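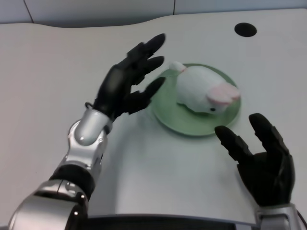
浅绿色圆盘子上趴着一只白色毛绒兔子,粉色耳朵往后垂着。

首页 > 小小问号 > 动物朋友 > 兔子的耳朵为什么那么长

动物朋友 | 植物角落 | 天气和星星 | 身体的秘密 | 动手试一试

兔子的耳朵为什么那么长?

小朋友们好呀!我又来啦。上个月有个读者给我写信,信纸上画了一只大耳朵兔子,旁边歪歪扭扭写着一句话:“兔子的耳朵那么长,不累吗?”我看完笑了半天,然后发现这个问题还真不好答,于是跑去翻了好几本书。今天就把我翻到的东西讲给你们听。

先说最容易想到的:听声音

你把两只手弯成碗的样子,放在耳朵后面,再听听窗外的声音。是不是变响了一点?(不许偷懒,真的放上去试一试!)手掌帮你的耳朵“变大”了,能接住更多的声音。兔子的耳朵也是这个道理,像两个长长的漏斗,把很轻很轻的声音收进去。

兔子还有一样本事我特别羡慕:很多兔子的两只耳朵可以分开转。左边那只听着草丛,右边那只听着身后,两不耽误。我们人就不行了,我对着镜子练过动耳朵,练得脸都酸了,耳朵一点儿也没动,倒是眉毛上上下下跳个不停。

野外的兔子要提防的动物可多了,狐狸、老鹰、黄鼠狼,哪一个都不好惹。早一点听见脚步声,就能早一点钻进洞里去。有的兔子发现不对劲,还会用后腿使劲跺地,“咚!咚!”,附近的兔子听到了,也跟着紧张起来。

再说一个你可能没想到的:散热

夏天热的时候,你会出汗,小狗会伸舌头喘气。兔子呢?兔子几乎不怎么出汗,身上又裹着厚厚的毛,那可怎么办呀?

答案还是耳朵!兔子耳朵很薄,毛也比身上少,里面有许多细细的血管。天气热的时候,这些血管会变粗,热乎乎的血流到耳朵里,被风一吹,凉一点了,再流回身体里去。就像你把一碗热汤倒进又大又浅的盘子里,汤会凉得快一些。天冷的时候正好反过来,血管变细,热量就不那么容易跑掉了。

所以住在炎热地方的兔子,耳朵往往特别大。北美洲的沙漠里有一种长耳大野兔,那两只耳朵竖起来,薄薄的,太阳从后面照过来,连血管都看得见。住在冰天雪地里的北极兔,耳朵就短得多。你看,同样是长耳朵一家,住的地方不一样,耳朵也不一样。

那垂耳兔呢?

问得好!有些宠物兔的耳朵是垂下来的,软软地挂在脸两边,样子很乖。这是人们一代一代挑选、繁殖出来的品种,野外的兔子一般不长这样。耳朵垂下来以后,耳洞被盖住了,里面不太通风,容易藏脏东西。家里养垂耳兔的小朋友,要请大人经常看一看它的耳朵,如果它老是甩头、抓耳朵,就该去看兽医啦。

顺便说一下,小垂耳兔刚出生的时候,耳朵并不是垂着的,要长一阵子才慢慢耷拉下来。有的小兔子长到一半,一只竖着一只垂着,像在打信号灯,我每次看到这样的照片都忍不住多看几眼。

耳朵会“说话”

兔子很少叫,可是它们会用身体告诉你心情。下面这些是我从书里抄下来的,养兔子的朋友也说差不多是这样:

耳朵竖得直直的,朝着一个方向:它听到什么了,正在仔细听。

耳朵松松地贴在背上,身子趴着,眼睛半闭着:它在休息,别打扰它。

耳朵紧紧贴在背上,身体绷得硬硬的:它害怕了,或者生气了,请离它远一点。

一只耳朵朝前,一只朝后:它一边歇着,一边还在留神周围。

你发现没有?休息和生气的时候,耳朵都可能往后贴,所以光看耳朵还不够,得连身子一起看。我以前就看错过一次,伸手去摸人家,结果兔子对着我“哼”了一声,扭头就走了。

千万不能提兔子的耳朵!

这一条我要用大一点的声音说。有些老故事书里,画着人拎着兔子耳朵走路的样子,那是不对的。兔子耳朵里有那么多血管,还有很娇嫩的软骨,拎起来它会非常疼,还可能受伤。

抱兔子的正确办法是:一只手托住胸口,另一只手托住屁股,让它贴着你的身体,它才会觉得安稳。兔子的后腿很有劲,要是悬空乱蹬,甚至会伤到自己的脊背。年纪小的小朋友最好坐在地板上,让兔子自己走过来,摸摸它的额头就很好了。

动手试一试:纸耳朵

你需要:一张厚一点的纸,胶带,还有一位愿意帮忙的家人。

第一步,把纸卷成一个大漏斗,小的那头留一个洞,用胶带粘好。

第二步,请家人站在房间另一头,用很小很小的声音说一句话。

第三步,先什么都不用,听一遍。再把漏斗小的那头轻轻靠在耳朵外面,对着家人再听一遍。注意,是靠在外面,不要塞进耳朵里,也别对着漏斗大喊,耳朵会难受的!

第四步,把漏斗转到别的方向,再听一遍,看看声音有什么变化。

我自己做的时候用的是一张旧挂历,漏斗上还印着半个“十一月”。我家冰箱嗡嗡的声音一下子变得好响,我都不知道它平时这么吵。

还有几个小问号

兔子的耳朵会一直长长吗?不会。长大以后,耳朵就差不多定型了。一直在长的是它们的牙齿!所以兔子要不停地吃干草,把牙磨短。

兔子耳朵长,是不是眼睛就不好?也不是。兔子的眼睛长在脑袋两边,不用回头就能看到身后的东西。不过鼻子正前方有一小块地方它看不清,所以你把菜叶递到它嘴边时,它常常要先闻一闻,再用嘴唇碰一碰。

大象的耳朵也是用来散热的吗?是的!大象热了就扇耳朵。这个下次我想单独写一篇,你们要是有关于大象的问题,现在就可以寄过来。

联系我们 | 版权所有 小小问号 | 返回顶部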